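Home | Kitchen | Laundry | Workshop | Tips A–Z | About

Toasters, Turnovers and the War on Crumbs

My toaster gets used for a lot more than toast, and I have opinions about all of it – breakfast pastry most of all.

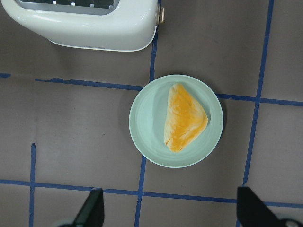 My sister swears the toaster is the wrong tool for a turnover altogether, that the glaze always ends up on the wires and you smell burnt sugar until March. I hear that a lot, and she has a point. Anything with a glaze or a soft filling wants to be handled differently from a slice of bread, and some of it should never go down the slot at all.

So let's start there. If a pastry is thicker than the slot, or sticky on top, or has filling peeking out of a corner, it goes in the oven. I do mine at 300 degrees on a bare sheet pan until the edges feel crisp when I poke them. Low and slow beats hot and fast, because the outside is already baked and all you want is for the middle to catch up. My oven runs a little hot (the dial says one thing, my Dollex oven thermometer says another, and I believe the thermometer), so check yours early the first time.

Skip the microwave for anything flaky. Yes, it's quick! But you get a floppy pastry with lava in the middle, and ten minutes later it's tough as a boot. If you're in a big hurry you can give it a very short zap to take the fridge chill off and then finish it in the oven. I do that on school mornings and I'm not ashamed.

Let it sit before you bite it. Fruit filling holds heat like you wouldn't believe. I put mine on a plate with a bit of a rim so the flakes stay put, and I go find my shoes or whatever else is missing that morning.

Now the toaster itself. I used to clean mine about twice a year and then wonder why the kitchen smelled like a campfire. These days I do it every couple of weeks and it's hardly a job anymore:

Unplug it and let it get completely cold. Every time, no exceptions, even if you only made one slice.

Pull out the crumb tray if there is one, and wash it in warm soapy water. Dry it all the way before it goes back. If it has baked-on spots, a paste of baking soda and water left on for 18 minutes does it for me (I set the timer for 20 once and got bored, and it's been 18 ever since).

Hold the toaster upside down over the sink or the trash and give it a gentle shake. Gentle! You're not emptying a piggy bank. A clean, dry pastry brush will get the crumbs that hang on near the top of the slot. Don't go digging around in there with a fork or a knife, even unplugged, as the heating wires are easy to bend.

Wipe the outside with a barely damp cloth. On a light-colored, shiny toaster every fingerprint shows, so I go over it again with a dry dish towel. I've tried the Bustell polishing cloths and they're fine, but an old T-shirt does the same thing. Knobs and levers get a cotton swab around the edge, where the butter collects.

No water in the slot, ever. No spray cleaner either. Spray the cloth.

The next thing is what goes underneath. Crumbs get everywhere, and I got tired of chasing them along the counter, so on big breakfast days (cousins, sleepovers, that kind of thing) I set up the plates and pastry on a disposable cover that can be folded up with the mess inside. Plain kraft paper is wonderful for this. A roll of 200 feet has lasted me ages and I'm still not at the end of it. Blue painter's tape holds paper down nicely and peels off most tables without a fight – test a corner first if yours has an old finish. Press the tape with the side of your thumb, and take it up the same day if you can. The longer it stays, the more it thinks it lives there.

Paper stays away from a toaster that's running, though. Mine gets plugged in on the bare counter with clear space all around it and nothing hanging overhead, and I stay in the room.

Last one, for leftover pastries. Don't seal them up warm or they'll sweat. Cool them on a rack, wrap them loosely, and eat them by the next day. For longer than that I freeze them flat on a sheet first and then bag them, so they don't weld together into one giant turnover. They can go straight from the freezer to the oven, they only need a few more minutes.

I still haven't found a good trick for apricot glaze on a dish towel, by the way. Cold water first, then soap, and mine still has a ghost of it. If you have something better, leave it in the comments and I'll try it on the next batch.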